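Counter storage along the backsplash: keep it or clear it?

Home > Kitchen > Organizing

venska_815
October 16, 2020
We moved in May and I still can't decide about the back of the counter. Marble top, mosaic tile behind it. My wife wants everything out where she can reach it. I want it in the cabinet. The toaster oven stays either way, it's too heavy to lift every morning.

motent
Leave it out. You use tea every day, you don't use the blank space.

Polyxeni Drakos
Depends what's in the row. Can you post a picture?

venska_815
This is how it is now. Tea goes in the dark bowl, spoon in the brown crock. I keep the cutting board in the middle and it ends up with a mug on it most of the time.
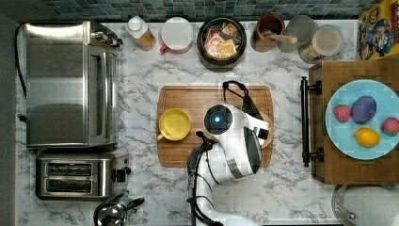 Re: Counter storage along the backsplash

Polyxeni Drakos
I'd move the cereal. The box is the loudest thing back there and it goes stale faster once it's open. Pour it in a jar like the one with the white lid. The crock and the canister can stay.

pappas18
Disagree on the cereal. Kids won't look in a jar. Mine went through three months of "we're out of cereal" with a full jar in front of them. I'd lose the tea bowl. Loose packets in an open bowl pick up kitchen smells, and half of them are flavors you'll never drink.

motent
They're in wrappers. They'll be fine.

pappas18
Wrappers don't do much. I had mint next to chai for a year and it all tasted like mint.

Tainá Evangelista
Check the toaster oven before you move anything. Ours needed 10 inches clear on one side according to the manual, yours may be different. Also wipe marble quickly if the squeeze bottle drips. I have a ring on mine from vinegar and it cost more than I wanted to get it polished.

venska_815
Didn't know that about vinegar, thanks. Cereal is going in the cabinet on the low shelf where the kids can reach. Tea stays, I lost that one.

Polyxeni Drakos
Low shelf works.

Page 1 of 1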